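Keys, Mostly: A Gallery

Wetwood is the name of our building, and for years the lobby had a bowl. The bowl was where found keys went to be found again, and for the most part they went there to retire. In November it cracked, someone tipped the contents into a shoebox, and the shoebox came upstairs to me on the grounds that I once said I liked keychains. I had said it at a party. People should be more careful at parties.

What I like is the stuff people hang on their keys. The keys themselves are dull: they open a door or they don't. But the hangings get picked out in airport shops and hobby stores, or handed over at the end of a conference by a firm that hopes you'll think of it every time you lock your car. I have carried a Tumeo bottle opener for 12 years. I couldn't tell you what Tumeo does. I have opened a great many bottles on their behalf.

My rule for this page is that anything shown has to be more trouble than it's worth. A plain ring is a sensible object and has no business in a gallery. I want tags on top of tags, chains that catch in a coat lining, a clip whose only job is to hold another clip. My neighbor weighed her set on the kitchen scale and got 383 grams, and then wondered aloud why her ignition felt loose.

I should admit that I've also been a customer. There was a stall called Clameck at the winter market that sold leather fobs for 40 dollars, and I stood there long enough to start believing in one. I bought 2. One is on my keys. The other is on my other keys, the set I made up so the second fob would have somewhere to live. It opens the bike shed, and I don't have a bike.

If you think you recognize something, leave a note under my door and tell me one thing about it that the page doesn't show. "It's mine" has been tried.

Click to enlarge. Your own pocket contents are welcome too, so long as they rattle.
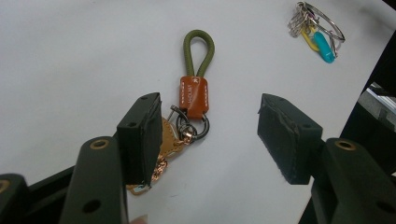 Takács

Olive braid, rust-orange leather with a little white star, and a gold-toned chain hanging off the end for anyone who felt it was understated. The turquoise fob and yellow clip up at the top right are keeping their distance.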